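Wann räumt mir endlich jemand die Tassen weg?

Seit ich Foris lese (das Forum, in dem alle ständig über Haushaltsroboter streiten), will ich wissen, wie weit die Dinger sind.

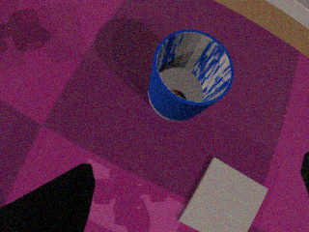 Blauer Becher auf pflaumenfarbener Matte, in der Simulation. Unten drin liegt noch etwas Kleines, Braunes.

Tja, und an genau so einem Becher hängt gerade meine Laune. Ich hab mir im September mit Skarnen, einer kleinen Simulationssoftware, einen Übungsplatz gebaut und lasse dort einen Greifarm Geschirr abräumen. Der Boden ist knallig magenta, schön ist was anderes, aber mir gefällt's!

400 Durchläufe hab ich über Nacht rechnen lassen. In 118 davon kam der Becher dort an, wo er hin sollte. Beim Rest: umgekippt, danebengegriffen oder einfach stehen gelassen – Letzteres kenne ich von meiner Familie. Und wenn was im Becher liegt, wird es richtig fies, denn das soll ja vorher raus. Das hat ganze drei Mal geklappt.

Ein Durchlauf dauert übrigens 55 Sekunden. In der Zeit hab ich die halbe Spülmaschine eingeräumt (und zwar ordentlich, egal was hier im Haus behauptet wird).

Ob ich also einen kaufen würde? Heute nicht. Für immer gleiche Teile in einer Werkstatt vielleicht, aber meine Küche sieht jeden Abend anders aus. Als Nächstes probiere ich Weruvon aus, das soll beim Greifen vorsichtiger sein – ich berichte!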